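Réjean Sandhu
Thu 28 April
A thread on hotel trash bins, a subject I did not expect to have opinions on until I checked into one for work and stayed 10 nights.

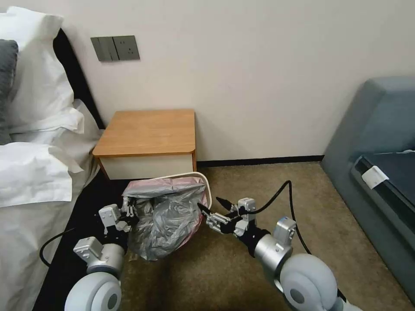
First question: why does the bin live in front of the nightstand? You swing your legs out of bed at 3 am and your foot goes directly into a bag. The crinkle wakes you up better than any alarm I've paid for.

I move it every evening. Housekeeping moves it back every morning. We have never met, but I feel we know each other well by now.

The bag. There is always too much bag. The bin would hold one apple core and a receipt, and the liner could take home a week of groceries. So it gets bunched over the rim and puffs up in the middle, and your tea bag sits on top like it's on a pillow.

My method, for anyone stuck in the same kind of room: push the air out with your fist, fold the extra down the outside, tie a small knot at the back. 2 minutes. It looks great until somebody changes the liner.

I will say something nice about the nightstand. Wooden top, rounded corners. I've walked into the square kind in other hotels and still have the dent in my thigh from February.

Light switches and an outlet on the wall right above it, too. Whoever planned that has tried to charge a phone in a hotel bed. At the Quezada place last year the only free outlet was behind the wardrobe, and I slept with my phone in another time zone.

Less nice: beige carpet. A bin on beige carpet is a dare. I've been carrying coffee cups to the bathroom one at a time like they're full of acid.

And white bedding right next to it, so there's a second surface to ruin if you miss the first.

My colleague says I could just ask for the bin to go by the door. I could also ask for a pillow that isn't the size of a calf. I'm not that person. I'm the person posting ten times about a bin.

Someone asked whether I tip housekeeping. Yes, every morning, under the glass. It has had no effect on the bin.

Update, same evening: moved it next to the desk. Stubbed my toe on the desk.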